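Not convinced by the litter robot, but I'm still going

Posted April 4, 2020

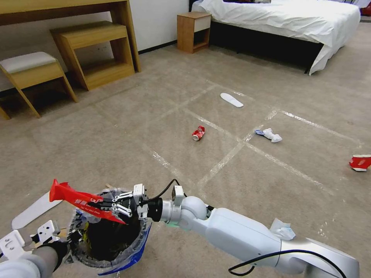
Red wrapper in the black hand, over the bin. The can is still on the carpet.

I joined the Zekinlow robotics club in February, mostly to argue. Our project is called Tollent and it is meant to tidy a bedroom floor. Rubbish goes in the bin, and anything you might want to keep stays out of it. Adom Annan wrote the plan and it runs to 12 pages, which is a lot of pages for picking up after yourself.

My trouble is with how we score it. A wrapper in the bin is worth 2 points, and so is a can. Fine. But a wrapper is light and crinkly and sticks up nicely for the fingers, and a tissue or an insole lying flat is a different job altogether. Under Adom's rules we could reach 100 points on easy stuff and call it a tidy room. I said so. Razia Virk said I could write better rules if I liked, so now I have homework.

I also don't trust the taped grid. It helps us put the litter back in the same cells for each go, and I see why you'd want that, but my own floor has no tape on it - nor does anyone else's I know.

To be fair, the hand is better than I expected. Uzma Kazmi has spent weeks on how far the fingers close, and I have stopped making remarks about it. I would still like to see it manage a sock.

New scoring sheet goes to Urmila Tomar next, who will probably hate it.

Filed under: Clubs, Robots, Grumbling

© Suha Fakhoury | Contact | Back to top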